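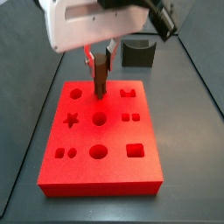
The Drinow method got its first proper numbers on Monday, and I've been grinning into my coffee ever since! Quick recap for anyone who missed my last post from Nillthorpe: our little group wants a robot arm to learn insertion from a small pile of human demos plus its own fumbling, with no model of the parts handed to it up front. We do all of it on a shape-sorting board, the same idea as the toddler toy. Pegs like the dark brown one between the orange-red fingers are my favorite test, and the red foam forgives a lot of bad aim (I've gone through worse boards, believe me).

So, the numbers. We gave it 12 demos per shape and then 200 practice tries, and over the last 30 of those it missed only 6. The old Zacharias controller, which I wrote and am still a bit fond of, missed more than half on the same parts. What changed is that Drinow treats a bad touch as information. It bumps the board, feels which way it got pushed, and shifts its guess about where the hole is before trying again, so a miss usually makes the next try better.

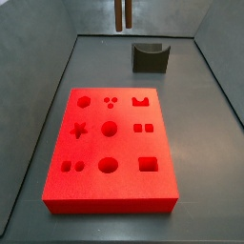
The weak spot is rotation. If a part starts out turned a long way from its hole, the arm tends to nudge around in circles and run out of time, and I don't have a good fix yet. My friends over at Fesstead think we should collect demos that begin with a bad grasp on purpose, so we're trying that in February. I'll put the code up once I've cleaned out my embarrassing comments.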